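Small things in good boxes
March 2022

The woman who runs Zasholm, a one-room gift studio up the stairs from Rowbotham Street, had her sleeves pushed up before I got my coat off. She keeps dried pods, felted fruit, twigs and little paper goods, and she packs them into seasonal boxes that have become a small obsession in this part of Dultona.

"I started because I couldn't throw a good box away," she said, laughing. "A box with a nice lid is half a present already. Then you need something to put in it, and off you go!"

She has filled 414 boxes since last May, nearly all of them at the same table. She likes to lay things out in an upturned lid before anything gets tissue around it. "White is best. You put a dark brown thing on white and suddenly you see all the crinkles. On a busy tablecloth it just looks like something that fell out of your pocket."

The dried pieces are her favorites, and it's easy to see why once you lean in close. They're wrinkly and papery in one spot and shiny in the next (I wanted to take every one of them home). "People ask me if they're real or if I made them," she said. "I like it when they can't tell. I'll mix a fuzzy green one in with the dried ones just to hear the question again."

Orange turns up everywhere in the studio, and I asked if that was on purpose. "It is now! My grandmother had a persimmon tree and I think it got into my head early. Anything orange or red, I'm going to buy it. Boxes, prints, bags, ribbon. I tried a blue season once and I was miserable by the second week."

We talked a long time about the calligraphy print with the orange fruit on it. She loves how the dark characters run down the page, and she has turned down two offers for it. "I told one lady she could have the whole shelf before she could have that. She bought a Sero pencil tin and we're still friends."

The next batch is 126 boxes, and she plans to pack it 5 at a time, the way she always does, with the radio on.
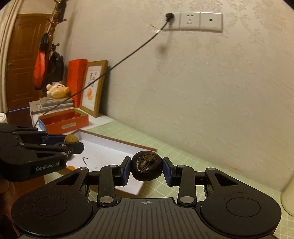

She doesn't sketch the boxes first, either. "I move things around until my hand stops," she said. "Then I close the lid and I don't let myself peek. If I peek, I start over, and then it's dinnertime."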